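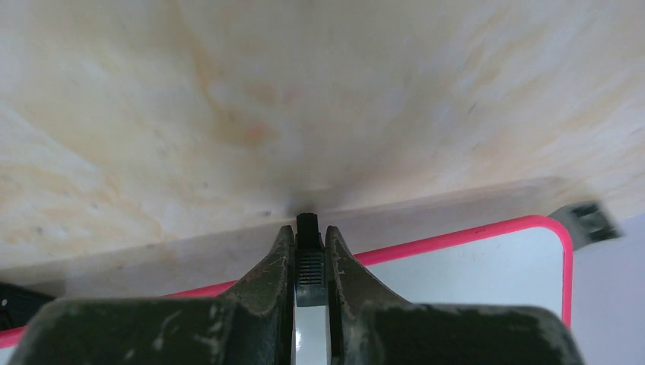 The gripper holds a small black plastic part upright close to a wooden board, above a tray with a pink-red rim.

Category: Press Releases / Workshop Projects

Rorthorpe Shared Workshop Publishes Build Files for Bench-Top Parts Arm

RORTHORPE, 2023-11-01 – The Rorthorpe shared workshop has released the full build files for Trendura, a bench-top robot arm designed and assembled by its members. The package covers mechanical drawings, wiring, control software and a parts list with 271 entries.

Trendura is meant for repetitive handling of small parts in home and club shops. It carries a two-finger gripper with a small camera mounted near the wrist. Tapered fingers were chosen over flat pads after early trials, in which the flat pads blocked the camera's view of the part.

The present tests use molded plastic parts and a wooden board. In the latest series the arm logged 3374 pick cycles on its original finger set. Each cycle records finger position, motor current and one wrist image.

"Grip force was the hard part," said Thenmozhi Fernandes, who wrote the motion control code. "Small ribbed parts tilt when the fingers close unevenly. We now close in two stages and check the current between them."

The base and joint housings were drawn by Čestmír Oravec. Finger geometry is by Tove Thygesen and went through 19 revisions, all of which are kept in the archive with test notes. Replacement fingers can be fitted with a single hex key.

Known limits are listed in the release. Wrist images lose detail at steep angles to a pale surface, and objects behind the fingers may be blurred. A revised camera bracket is planned for January.

A second arm is under construction at the Clondedow makerspace from the same drawings – the first build by a group outside Rorthorpe. Its members will report assembly errors directly to the project.

The files are free for noncommercial use. A printed assembly guide of 45 pages is available from the workshop on request.

Press contact: Lorna Hepburn, Rorthorpe Shared Workshop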